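Trying out hand-held grippers at Stunlow: your questions answered
Page last updated Mon 18 May
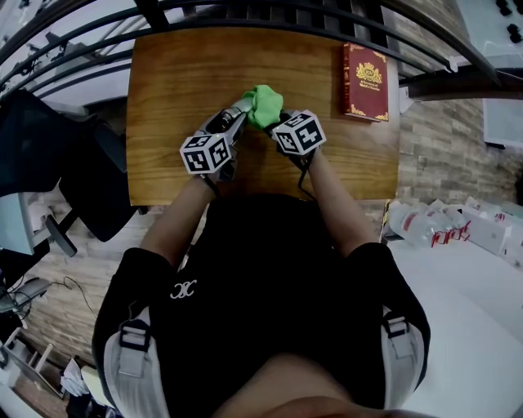 One reader from Mitville wrote in to ask whether we weren't making life hard for ourselves by starting with cloth, when a nice solid block would tell us just as much about a pair of grippers in half the time. It's a fair point and it comes up often, so we've put it near the top.

So why do you start with cloth?
We do use blocks too, and cups, and a rather tired set of wooden spoons. But a block forgives an awful lot. If one finger closes a touch before the other, the block just shuffles over and you never notice, whereas a thin cloth slides out of one side or bunches up where you didn't want it. We had two pairs that scored the same on blocks and were miles apart once we got to folding, and we'd have bought the wrong ones!

Which grippers are you comparing?
There are 3 pairs in this round. The first is the Moroz pair, which we've had longest and know best. The second came on loan from Sustedport, and the third is our own, put together here at Stunlow with fingers we printed ourselves (they have been through a good many versions, and we're still not sure about the tips).

What are the cubes on top for?
Those are the tracking markers. Each cube has black and white square patterns on its faces, and a camera that can see a face or two can work out where the gripper is and which way it's tilted. We did try flat markers early on, and they were fine until you turned your wrist, at which point the camera lost them. Cubes are a bit more to carry, but we've come round to them.

Do the grippers feel heavy after a while?
They can do. Our own pair weighs 383 grams a side and the Moroz is 159 grams lighter, and you would be surprised how much you feel that by the end of a morning. Please do put them down between goes. Nobody gets extra marks for soldiering on, and tired arms give us muddled results anyway.

How long is a session, and what will I be asked to do?
You'll do 40 folds with each pair, with a proper sit-down in between. Pick up the cloth by two corners, lift it, fold it, let go. We say how we'd like the corners held the first few times and after that we leave you to it, as everyone finds their own way of pinching and we'd like to see that too.

What counts as a failed fold?
A corner that slips out before you meant to let go, or a fold you had to start again from flat. A wonky fold is still a fold. We had quite a long discussion about wonky folds and that is where we ended up.

Does the cable get in the way?
A little, on the side you use most. Let it hang in a loose loop and keep your elbow clear of it. If it pulls, tell us and we'll move it. One of the things we're asking Moroz about is a longer lead.

Should I wear anything in particular?
Short sleeves are easiest, or sleeves you can roll up and trust to stay there. Take off bracelets and big watches, please, and tie long hair back if it's likely to fall forward.

I'm left-handed. Is that a problem?
Not at all, and we'd love to have you. The pairs are mirrored, so you can lead with whichever hand you like. Just mention it when you book so that we note it on your sheet.

When will the results be out?
Almost all of the cloth trials are done, and the write-up should be on the site in June. The Sustedport pair has to go back before then, so if you wanted a go with those, do get your name down soon. Cups and spoons come after, and we'll add a separate page for them.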